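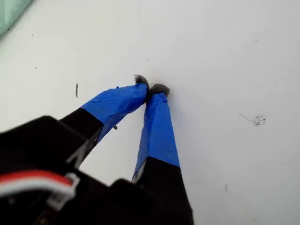
Open day, Omton bench, April 2023

Doors opened at 1430 and we had people at the bench right away, mostly from the Grarcombe group plus a few who had wandered over from the Karncombe talk. Fun crowd! They asked way more about the fingertips than about the software (I had a whole speech ready on the planner, oh well).

The blue tape got a lot of comments. One woman wanted to know if the gray fuzzy pads were a product you could buy. I said we'd been through a few versions and I'd send her notes. Must do that. She's on the sign-in sheet near the bottom.

Ran the pick demo 2 times for the full group and then just let people call out where they wanted the arm to go. That went over much better than the script — do it this way in October too. Slow speed the whole time, and I kept my hand by the stop button.

Stuff to fix before the next one:

Wipe the white surface down. It has specks and little marks all over and I only noticed once people were leaning in.

Retape both fingers, the blue is creased.

Red and white wires: check the strain relief while the tape is off.

Ghasemi stage needs its own power strip. We were sharing with the coffee maker and I did not love that.

Left the cell powered down, key in the drawer. Spare tape is on the shelf over the vise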